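Rollier work stool, 2 months of use

I bought this stool in July at the Tillman store in Plistville, for 279 with the seat cushion. I repair old office computers in the evening, so I sit and bend forward a lot.

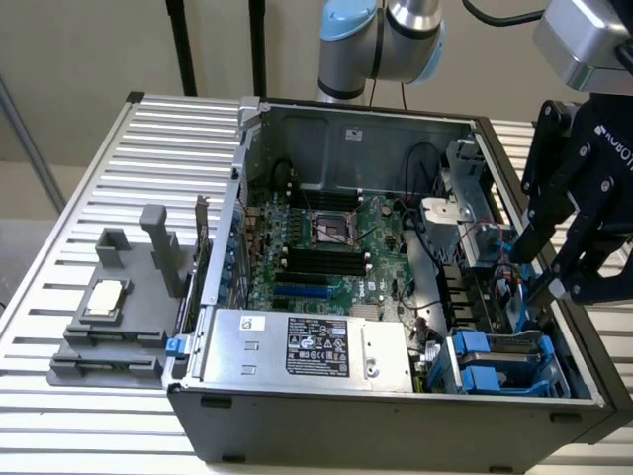
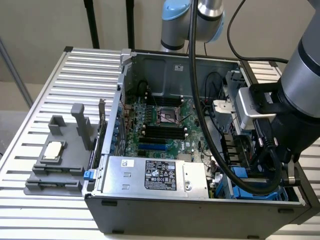
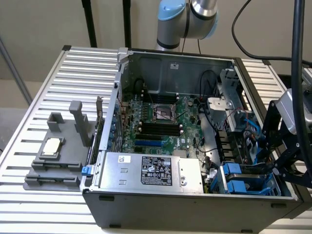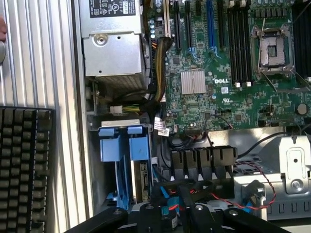
Desktop tower, side panel off, all four pictures.

The height is easy to change and it stays where I put it. My old stool from Vurnska went down slowly while I was sitting. The cushion is firm, which I like, but my wife finds it too hard. The wheels are quiet on tile. On carpet they are not good.

Assembly took me almost 4 hours. The bolts are not marked, and the manual shows a different foot ring. I wrote to the store and they sent the right page the same evening.

I give 4 stars. For the fifth I would like a softer edge in front.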